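3.2 Collecting the demonstrations

We recorded 200 demonstrations of the table-clearing task, all by remote control, and I did most of the driving myself. That was a choice I'd half like to take back (my shoulders certainly would). We started out guiding the arms by hand, grabbing the wrist and walking it through the motion, and for one arm that's lovely. With two arms it's a wrestling match – you run out of hands just when the task gets interesting. So we switched to the Skuvari leader arms, where you move a small pair and the big pair follows.

The task mixes things a robot should treat very differently. Dishes go in the rack, trash goes in the bin, and leftover food has to come off before anything gets stacked. Figure 4 shows two moments from the recordings, one from the head camera (a) and one from a wrist camera (b).
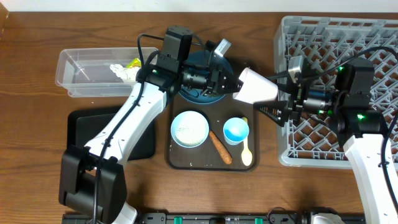

I had no script beyond the goal, and my habits crept in fast. I always wanted to bring both grippers together over the tray and sort things out in the air, even when one arm could have done the job alone. A policy trained on my episodes picks up exactly that habit, pauses included! We ended up throwing out 21 episodes where I had plainly stopped to think, and recorded new ones to get back to 200.

The rack was the other headache. From the head view I could never judge how far a plate was from the pegs, so I learned to drive the last few inches with my eyes on the wrist feed. Whether the policy makes the same switch is something we come back to in Section 5.

Figure 4. (a) Both arms above the tray. (b) The dish rack from the wrist, with a bowl and cups to its left.
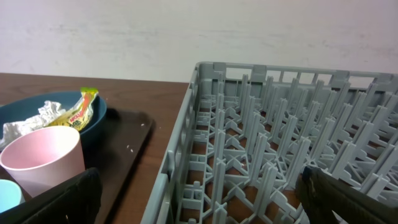

Caroline Kashindye read an early draft and objected that one driver's habits aren't a dataset, they're a diary, and that we should have split the episodes between at least three people. I think she's right about the grasps. For placing dishes in the rack I'm less sure – a second driver, Gallardo, contributed a small batch, and mixing it in made the policy hesitate over which row to use. We report both versions in Table 2.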